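Intro to Robots at Home and at Work
Unit 4 handout: Can machines do the chores yet?

Read before Friday. Bring the worksheet from Unit 3, because we will reuse your chore lists in the second half of class.

Where we left off

Last time we talked about machines that do one job in a place built for them. A dishwasher is a wonderful robot if you are willing to call it one. It washes plates better than most of us do, it has done so for decades, and it manages this by making the plates come to it. Somebody still has to scrape, load, unload and put away. All the steps that were easy to automate got automated, and the leftover steps are the ones that need an arm, a hand and a pair of eyes.

This unit is about those leftover steps. I think it is the most exciting part of the whole course, partly because the answers keep changing! The version of this handout from a couple of terms ago was much gloomier about cloth.

What counts as a chore

Pick any chore from your list and write it out the way you would for a person who has never seen a house. "Clear the table" looks like one line. Try it and you get something more like this:

Find out what is on the table.
Decide what belongs there and what doesn't.
For each thing that doesn't, decide where it goes.
Pick it up without knocking over its neighbor.
Carry it.
Put it down the right way up, in a spot that has room.
Check that you're done.

Only two of those lines are about gripping. People new to the field tend to worry about the hand and forget the deciding, and then they are surprised when a machine with a perfectly good hand stands still in front of a table. Keys, a passport-type booklet, a pair of scissors and a bunched-up cloth all ask for a different grasp, and they all have a different home. Your own table tonight will probably be worse.

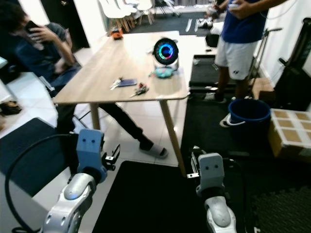 So when you read a claim that a robot "can tidy," ask which of the seven lines it did on its own. A person with a controller may be doing the deciding, and the arms may be doing the moving. There is nothing wrong with that setup, and a great deal of current research depends on it, as the machine learns from the motions a person steers it through. But it is a different claim from a robot that walks into your kitchen and gets on with it, and the two get mixed up in headlines all the time.

Three words to keep straight

Remote-controlled: a person makes the decisions moment by moment, and the machine carries them out.

Scripted: the motions were written down ahead of time. Great on a factory line. Move the part over by the width of a finger and the script can miss it completely.

Learned: the machine was trained on many examples and picks its own motions from what its cameras and joints report. It copes with small changes. How large a change it copes with is the question for most of this unit.

Plenty of real systems blend all three (a scripted reach, a learned grasp, and a person on call for when things go wrong). Label each part separately when you write up your case study.

Our running example: Madside

For the rest of the term we follow a made-to-order parts shop, Madside, which tried to hand over some of its packing bench to a two-armed system called Aver. The bench is a good subject for us because it sits halfway between a home and a factory. The table is always the same table, but what lands on it changes with every order.

Their first trial used 163 orders. They sorted the work by type, and what I love about their write-up is that they kept the boring failures in. Plain boxes went well from the start. A box has flat sides, it keeps its shape when squeezed, and it stays where you leave it. Printed labels were mostly fine too, as long as the label faced a camera. When it faced down, somebody had to teach the system that turning a box over is a thing you are allowed to do. It sounds silly until you remember that we all had to learn it once, probably by dropping things off a high chair.

The trouble was packing material. Clear plastic wrap lets light through and throws it back in odd places, so depth cameras often read it badly. It bends. It sticks to itself, and it covers up the small item you were looking for. Paper padding was easier, and Madside switched some orders over to it, which cut failures quite a bit without anyone touching the robot. Keep that trick in mind. Changing the work to suit the machine is often the cheapest fix, and it is just what the dishwasher did to dinner plates. 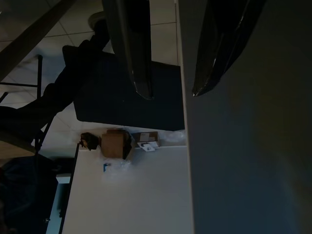
Why is see-through plastic harder for a robot than a cardboard box?

Cardboard gives a camera solid edges and an even surface, and it holds still while you grip it. Plastic film does neither: the camera may see what is behind it, or a patch of glare, and the film changes shape the moment a finger touches it, so any plan made beforehand is already a little out of date.

Follow-up for your notes: name one item at home that has the same two problems. (Cling film and a wet shower curtain were both taken last term, so find another.)

What the hand knows

A camera near the gripper has a close view of the thing being picked up, but the fingers themselves can block it at the worst moment. A camera up high sees the whole table and loses the fine detail. Most setups use both and let the software work out which one to trust.

Touch is the sense I would bet on for the next few years. Close your eyes and take a key off a hook. You do it by feel: you find the ring, lift, notice the small drag as it clears the tip, and then it's free. If it catches, you wiggle it, and you hardly notice that you did. Many grippers have no such feeling in the fingertip at all. They know how far they are closed and perhaps how hard the motor is working, and everything else has to come through the cameras.

Hanging things up and taking them down is a lovely test for this reason, and I would like to see it used more. The target is small, the ring can swing, and the motion has to go in the right order: up, then out. Pull straight out and the ring catches on the hook, or the hook comes off the wall. 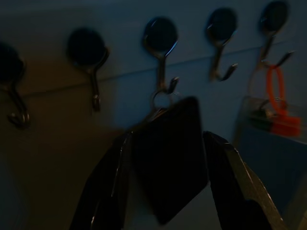
The Yoon exercise set, which we use in the lab section, has a hook task at level 3. Students nearly always guess that it will be easier than folding a towel. Try both by hand with a pair of kitchen tongs before you make your own guess. Tongs are the best teaching tool I know of for this course. They cost very little, they have two fingers and no feeling, and after five minutes with them you will have real respect for any machine that can hang up a set of keys.

How good is good enough?

Suppose a system gets a task right most of the time. Is it ready? It depends on what a miss costs. On a packing bench, a dropped carton means a short pause. In a kitchen, a dropped glass means bare feet and a broom. With scissors or medicine the price goes up again.

It also depends on how often the task comes around. Vetatau, the laundry service in your reading packet, handles about 2000 items in a normal week. Work out for yourself how many mistakes that makes if one item in every hundred goes wrong, and then decide who picks them up and how long that takes. When you do the sum, count the time for a person to notice the mistake, walk over, fix it and start the machine again. That number often decides the whole case, and it is often missing from the demo video.

And do watch the demo videos! They are great fun. Just watch them with a pencil. Write down whether the clip is sped up, whether there is a cut between the start and the end of the task, whether the objects were moved between tries, and whether a person is steering.

So, can they?

My own view as of this March: for sorting and moving solid things on a known table, pretty close, and in some shops they are already earning their keep. For soft things, getting better faster than I expected. For a whole chore in a home the machine has never been in, start to finish with nobody helping, I haven't seen enough to say so. I would be delighted to rewrite this paragraph.

For class

1. Take one chore from your Unit 3 list and break it into steps as we did for the table. Mark each step as deciding, moving or checking.

2. Do the chore with tongs, one pair in each hand. Note the first step that went wrong and what you did about it.

3. Suggest one change to the room or the objects that would make the chore easier for a machine. Say whether you would put up with that change in your own home.

4. Find one demo clip and fill in the pencil list from the section on misses. Two or three lines are plenty.

Hand in items 1 and 2 on paper. We will talk through 3 and 4 together, so leave room in the margin for other people's ideas, and bring the tongs if you can carry them.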